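Farkitz rewatch, finally
Saturday, November 13, 2021 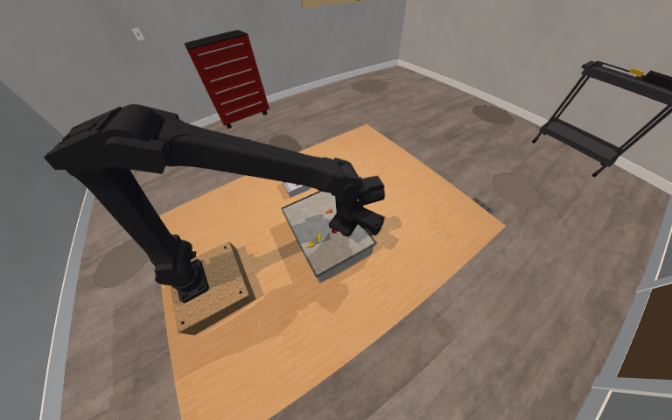
Black arm, wooden table, red tool chest at the back.

Ok so quick one tonight, dinner is in the oven and I have 30 minutes.

Watched Farkitz again. First time since college. I remembered it as the funny one with the swamp and the terrible wigs. Well the wigs are still terrible. But wow, it is a sad movie? The whole middle part at the ferry landing, when the sister comes back and doesn't say anything to anybody. Completely missed that at nineteen. I think I was eating nachos.

The monster suit holds up. Better than I expected. You see it for maybe two minutes total and mostly from behind, in fog, and it still got me. Compare that to Brurkholm, same budget pretty much, where they show you the thing in the first scene and then keep showing it until you know every seam. I like Brurkholm! But I was never scared of it, I was scared for the guy inside the suit in that heat.

Things I forgot:

The dog lives. Thank god.

There is a song over the credits and it is awful, sounds like a car commercial. My copy is the old disc so maybe they swapped it on the newer one, somebody tell me.

The sheriff has 12 lines, I counted after it started bugging me. Great performance anyway. All of it in the jaw.

And the ending. I used to argue with people that the ending was a cheat and I take it back, mostly. The last shot of the porch works if you were paying attention to the ferry stuff, wich I wasn't. The bit right before it with the phone call is still a cheat though. Sorry.

Would I say it's 100 percent a lost classic like the fans do? No. Drags bad before the storm. But way better than its reputation, and it deserved more than one week in theaters back in February of whatever year that was.

Next up is Azar, which I have never seen, then Farkitz 2 if I can stand it. Everyone says skip Farkitz 2. Also got a comment asking about Plonent - yes I own it, no I haven't opened it, its three hours long and I have a job.

Ok timer going off. More later this week, probaly Azar first.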